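Home News Members Workshops Archive Contact

Garment care notes: hanging dark coats and other heavy pieces in furnished rooms

February 9, 2023

The January circular on wardrobe rails brought in more letters than usual, and most of them asked the same thing: what to do in a room that has no wardrobe, or one too shallow to take a winter coat. Lutz Wiegand has dealt with the question at Gesach, where the guest rooms were refurnished with coat stands and the old cupboards were taken out. His notes form the first part of this item. The second part, on buckles and hangers, comes from Zuleica Mendonça.

Coat stands

A turned wooden stand with peg arms is designed for outdoor clothes in short use. The weight of the garment is carried on one point, usually the loop at the back of the neck. A light jacket can stay there overnight without harm. A heavy coat will show a bump below the collar by morning, and the loop stitching will start to pull. If the piece has to stay on the stand, put it on a hanger first and hook the hanger over the peg. Check that the hook opening is wide enough for the peg. The small metal hooks on narrow hangers often are not, and they slip.

Load the stand evenly. Two heavy coats on one side will tip most stands on carpet, where the feet don't sit flat. Wiegand measured the stands at Gesach at 180 cm tall, and found that a single wet overcoat on an upper peg was enough to make the lighter of the two models lean. He now places them within reach of a wall, with the heavier items on the lower pegs where the model has them.

Using the bed as a table

In most furnished rooms the bed is the only surface large enough to lay out a full-length garment. It works well enough if the following order is kept.

1. Smooth the duvet. Folds underneath will press through into the cloth, particularly where the garment is lined.
2. Cover a white duvet with a clean sheet before putting anything black on it. The dye on new dark cloth can rub off, and lint from the bedding travels the other way.
3. Insert the hanger while the garment is flat. Bring the hook out through the neck, then settle one shoulder, then the other.
4. Draw the fabric down towards the foot of the bed, working from the shoulders. Do not pull from the hem.
5. Lift by the hook with one hand and support the middle of the garment with the other until it hangs free.

Step 5 is the one most often skipped. Where part of the garment drops over the side of the mattress, its own weight pulls the rest out of line, and the shoulders come off the hanger as soon as it is raised. Either move the whole piece further onto the bed or gather the overhanging part before lifting.
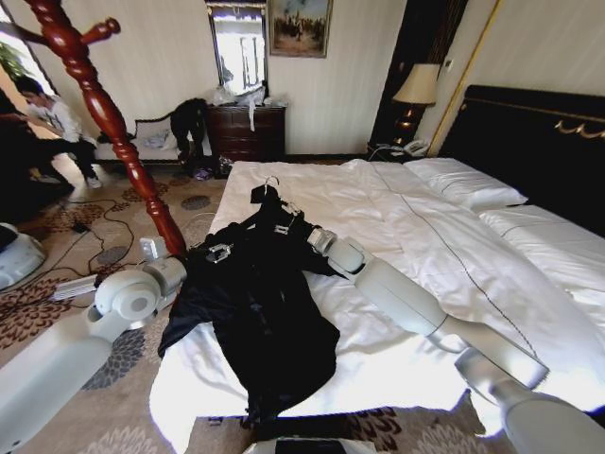

Black garment with silver fastenings, on its hanger, spread over a white duvet.

Buckles and clasps

Metal fastenings cause two kinds of damage. The first is abrasion: a loose buckle rubs against the cloth beside it whenever the garment is moved, and on black fabric the mark shows as a grey, shiny patch. The second is distortion, where the weight of the metal draws a strap or front panel downwards over a period of weeks.

Mendonça recommends closing every fastening before the garment is hung, provided it closes without strain. If it does not, wrap the metal in acid-free tissue and secure it with a loop of cotton tape. Rubber bands should not be used. They perish, and some will tarnish silver-coloured plating. She has compared tissue with the fleece sleeves sold by Stotoneo and found little difference in wear, though the sleeves are quicker to put on and can be washed.

When laying the garment out, check where the buckles have come to rest. Metal trapped under a fold leaves an impression that steaming does not always remove. They should lie face up, with the straps straight. If one side sits noticeably higher than the other, look at the hanger before blaming the tailoring, as the shoulders have probably been seated unevenly.

Hangers

Width matters more than material. The ends of the hanger should stop just short of the shoulder seam. The Bognár hanger (item 103 in the members' list) suits most medium coats and has a swivelling hook. For capes and other pieces without a fixed shoulder, Grondden makes a broad, padded type which spreads the load better, but it takes up 12 cm of rail, so allow for that in small rooms.

Thin wire hangers are acceptable for carrying a garment from one room to the next. They should not be used for storage.

Creases

A dark garment that has been packed should be hung for a night before any heat is applied. Most shallow creases will drop out. For those that stay, use steam from the reverse side, keep the head of the steamer moving and let the cloth dry completely before brushing. Brush in one direction, from the collar down. Any flex on the floor should be run along the wall or under the bed, clear of the route between the bed and the stand, as long garments catch on plugs and sockets when they are carried low.

Corrections and notices

In the January circular the recommended rail height for full-length coats was given without allowing for the depth of the hook. Add 6 cm to the figure in the table. Rozália Bakos pointed this out and has our thanks.

The study collection catalogue now runs to 1,966 entries. Boglárka Vida is revising the section on outerwear and would like to hear from members who hold coats or cloaks with their original metal fastenings. Please send measurements of the fastening, the width of the strap and a note of any repairs.

Teodor Gavrilă will take orders for tissue and cotton tape until the end of the month. Tape is supplied unbleached only.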